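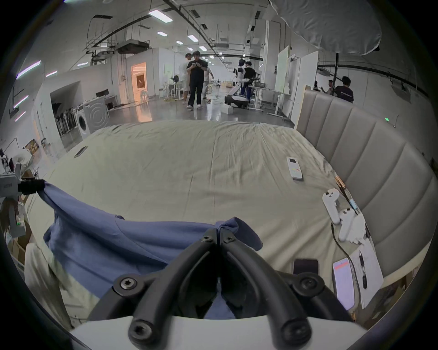
Altero cloth-handling program – progress report to Ganatik, August

Work this period was on folding garments on the bed with the paired hand-held grippers. We recorded 1,182 usable folds against the plan. We lost 63 more to the fault described below, and they have been removed from the training set.

The fault. The left gripper began reporting "closed" while its fingers were still a few millimeters apart. The operator saw a normal reading and pulled, and the cloth slipped out partway through the fold. The fault came on after about 30 minutes of continuous use. We first blamed the fabric and changed shirts twice, which cost us most of a morning.

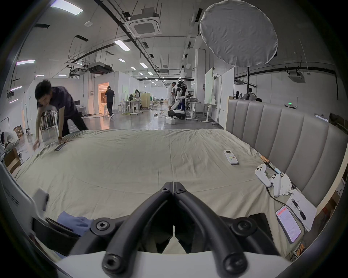 The cause was a finger position sensor that drifted as the housing warmed up. Chong, who supply the sensor, have agreed to replace it on both units. Until the new parts arrive we stop every 10 folds, open and close the fingers fully, and reset the zero. No drift has been logged past that point.

Safety. Nobody was hurt. The same sensor is fitted to the Lolline arm, where a false "closed" reading could mean a dropped load. We have limited that arm to soft items and half speed – this stays in force until its sensor has been swapped and retested.

Schedule and cost. The towel folding tests move back two weeks. The replacement sensors are under warranty, but we will need extra operator time to redo the lost folds and ask that it be taken from the contingency line. Please confirm before the September review.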